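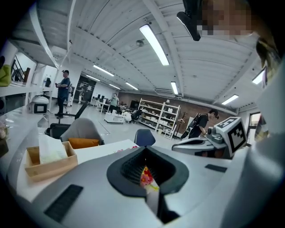
Week 3 — printed cotton: how the pattern gets on the cloth. Notes go with the lecture, not instead of it, so bring them along and scribble. Last week was fibre and yarn, now we start on colour. Basic question for today is whether the colour sits in the yarn before weaving or goes on the finished cloth afterwards. White cloth with pink and red flowers on it, like the bit showing down in the slot, is the sort of thing we mean by a floral on a white ground, and it's the type I'll keep coming back to. Woven patterns (checks, stripes, most plaids) are next week.

4/2/18
Tutor: Awuor Mwakyusa. Workshop sessions: Gert Mokoena

1. Words you need

Ground — the background colour of the cloth. Can be left white, or dyed.
Motif — the thing that gets repeated. Flower, leaf, spot, whatever.
Repeat — the distance before the whole pattern starts again. Measure it both ways, down and across. They are often diffrent.
Half drop — each column of motifs moved down by half a repeat. Hides the joins. Look for it on curtains.
Registration — lining up one colour with the next. Bad registration = white slivers round the petals, or red running over into the pink.
Mordant — metal salt that fixes a dye to the fibre. Alum, iron, tin. Same dye, different mordant, different colour. Madder with alum gives reds and pinks, with iron gives purples to near black.

2. Block printing

Oldest of the methods we cover. Pattern cut into a wood block, one block per colour. Fine lines done with strips of metal hammered into the wood because cut wood breaks. Pins at the corners of the block leave tiny dots so the printer knows where to put it down next. On old pieces you can sometimes find the dots, usually hidden in a leaf.

Slow. Two-colour floral = twice across the whole length. Small mistakes everywhere, and collectors like them. The Joubert sample book has 16 block prints in it, handle with clean hands please and DON'T unfold the long one, it is splitting along the crease.

3. Copper plate, then roller

Plates: fine detail, big repeats, mostly one colour. Think of the blue or red country scenes on cream. Extra colours often put in afterwards by block or by brush.

Rollers: engraved copper cylinder, one per colour. Colour sits in the engraved lines, a blade scrapes off the rest. Fast and cheap. This is what put printed cotton on ordinary people's backs. But — the repeat can't be bigger than the distance round the roller. So lots of small flowers, close together. Shop people called them sprigs. Elsa Toivonen's question from last year's group, worth asking again: did customers want small flowers or did the machines want them? Discuss. 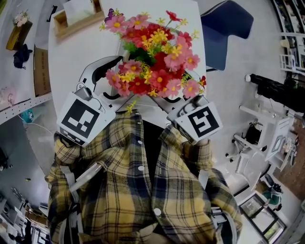 Engraving was the dear part. Once a mill had paid for a set of rollers it kept them in use for years and changed the colours, so the same flower turns up in pink, then brown, then mourning grey. Makes dating hard. Never date a print from the motif alone. Look at cloth width, selvedge, the colours, the ground.

4. Screen

Mesh on a frame, part blocked off, colour pushed through with a squeegee. Flat screens first, rotary later. Bigger repeats again, big flat areas of colour, brushy edges if wanted. Most furnishing florals from the middle of the last century on are screen.

Pigment or dye? Pigment sits on top with a binder, feels slightly stiff, rubs off at the folds. Dye goes into the fibre. Check the back of the cloth: a dye print usually shows through more. Not a sure test, thick cloth fools you.

5. Digital

Inkjet onto treated cloth. No blocks, no rollers, no limit on colours or repeat in theory. Only a short section here, Yolandi Van Wyk is doing a full lecture on it in October.

6. Costs excercise

Wivau is our made-up mill for the rest of the term. It wants a three-colour floral.
Setting up costs 400 per colour. Order is for 3000 metres. Work out the set-up cost per metre. Then do it again for an order of 75 metres. Write two or three lines on what this does to the kind of pattern a mill will risk. Money units don't matter, just be consistent.

For next time

Bring one piece of printed cloth from home. Old shirt, tea towel, pillowcase, anything. Find the repeat and mark it with pins or thread, no pen. Note number of colours incl. the ground, and any bad registration.
Read the Visser chapter (Mpho Visser, on mordants), only the first half. Copies in the tray outside the workshop.
If you missed the block cutting, see Gert. Aprons on, sleeves up, the madder does not come out.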